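Care of Wooden Tabletops in the Shared Rooms
Issued by the Furnishings Office, Skolthorpe Residence. Revised in February.

## Purpose

These instructions apply to the light-colored wooden tables in the study rooms, the dining hall and the second-floor workrooms. They cover routine cleaning, inspection of the surface, and the light refresh carried out twice a year. They do not apply to the dark tables in the reception area, which are serviced under a separate agreement with Rukow.

Questions may be directed to Vilja Räsänen at extension 861.

## Materials

- Two clean cotton cloths, one for washing and one for drying
- Lukewarm water with a few drops of mild dish soap
- A soft brush for crumbs and dust
- Arko surface oil, clear (for the refresh only)
- Fine sanding pad (for the refresh only)

Scouring powder, bleach and glass cleaner must not be used on these tables.

## Routine cleaning

1. Clear the table and brush off loose dirt.
2. Dampen the first cloth in the soapy water and wring it out well.
3. Wipe in the direction of the grain, working from one end of the table to the other. Overlap each pass slightly.
4. Rinse the cloth in clean water, wring it out again, and repeat.
5. Dry the surface at once with the second cloth.

Staff should take a moment before wiping to find out which way the grain runs. 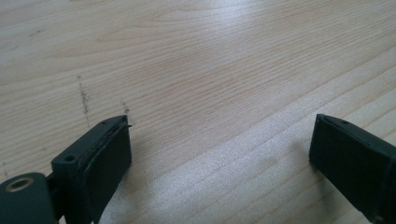
The direction of wiping matters most when the sanding pad is in use, as scratches across the grain remain visible for years. On a pale top such as this one, the lines are fine and close together, and they wave gently on a long diagonal, with some of them bunching into tighter bands. It is sufficient to follow the general direction of the lines. There is no need to trace every curve. Where glare makes the grain look faint, move to the other side of the table and look again from there before starting.

## Inspection

Each table is to be inspected on the first Friday of the month, after cleaning and once the surface has dried. Stand at the short end and look along the top at a low angle. Record the following on the inspection card:

- rings or cloudy spots left by cups
- scratches that can be felt with a fingernail
- rough or raised areas
- ink, glue or tape residue

Completed cards are handed to Nestor Manalastas, who keeps the register. Tables in Room 343 are inspected by the evening team.
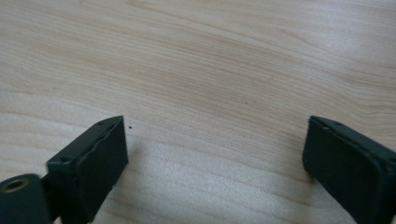 Natural variation in the wood should not be recorded as damage. Last year several cards reported "stains" that were part of the wood itself, and the tables concerned were taken out of use for no purpose. Denser, more pronounced lines, like those sweeping through the middle of this tabletop, are grain and require no treatment. A true stain usually has an outline of its own and crosses the lines without following them. If the inspector is in doubt, the spot may be wiped once with a damp cloth and dried – if it looks the same afterward, note its position and leave it for a second opinion.

## Twice-yearly refresh

The refresh is done only by staff who have completed the short training with Danilo Tan.

1. Clean and dry the table as described above. Wait 35 minutes.
2. Pass the sanding pad lightly along the grain over any rough areas. Do not press.
3. Remove all dust with a dry cloth.
4. Apply a thin coat of oil with a fresh cloth, again along the grain.
5. Wipe off the excess and place a "Do not use" card on the table until the next morning.

Oily cloths must be laid flat outdoors to dry – never folded or put in a bin while damp. Open bottles are returned to the metal cabinet and the date of opening is written on the label.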